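Fabric sorters and swatch people wanted, Ferstead workroom

Posted Oct 4, 2026 by the Drelside workroom desk
29 shares | 2 comments

Quick one as we are behind already. Drelside needs part-time help sorting, trimming and bagging fabric swatches. Paid, in person, at the Ferstead workroom. Starts as soon as we find the right people and runs through the end of January.

Background: we took over the leftover stock from Wunderlich when they cleared their upstairs storage. Good stuff mostly, no labels on half of it. Last tally was 2,391 pieces and there are still boxes nobody has opened. All of it has to end up in sample packs for the Trelteo order, plus a spare set for our own shelves.

What you'd be doing:

Sorting by pattern first, then by weight. Checks with checks, houndstooth on its own pile, fleece kept well away from anything that picks up fluff (everything black, basically).

Squaring up edges. Rotary cutter and ruler, we'll show you.

Bagging in clear plastic. Flat, face up, air pressed out.

Writing the tag. Neat printing please, no cursive.

A full pack is 100 swatches, and we would rather have one pack done right than a stack that has to be opened again. Speed comes later.

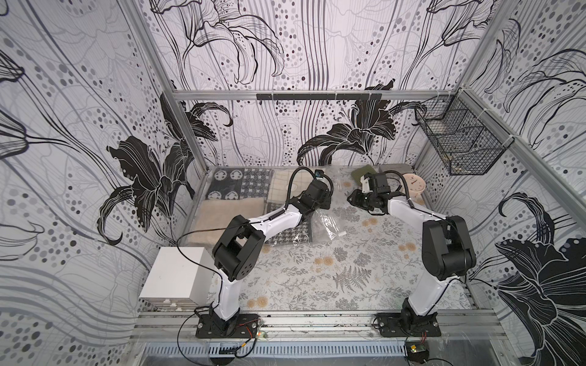 Black-and-white pieces are the ones people mix up. Small check and houndstooth look alike at the end of a shift, and plain cream gets put in with the cream grid all the time. If you have a good eye for that sort of thing say so in your email, it counts for more than a resume.

Who we're after: anybody patient. Quilters, sewers, retired upholstery folks, students with free mornings. No experience needed for bagging. For trimming we'd like you to have used a cutter before. You need to be OK standing for a couple hours, stools are availble but most people end up standing. Also OK with lint. There is a lot of lint.

Hours: mornings, four-hour shifts, you pick two or more a week. Same shifts each week if you can manage it. Afternoons maybe, ask.

Pay: hourly, paid every two weeks, same rate for sorting and trimming. Rate is on the form we send back. Lunch not included but there's a fridge and a kettle. Offcuts under hand size are yours to take home.

Please don't wear bracelets or long loose sleeves, they snag. Scissors provided, bring your own if you're fussy about them (we are).

To apply: email the workroom desk, put SWATCHES in the subject line. Tell us which mornings you're free, whether you want sorting or trimming or both, and any sewing or fabric work you've done. Couple of lines is fine. We'll ask you in for a short paid tryout, one tray of mixed pieces, nothing scary.

No phone calls please, the phone is in the cutting room and we can't hear it.

Already applied in the spring? Send it again, we lost some of the old emails when we swaped accounts. Sorry about that.

2 comments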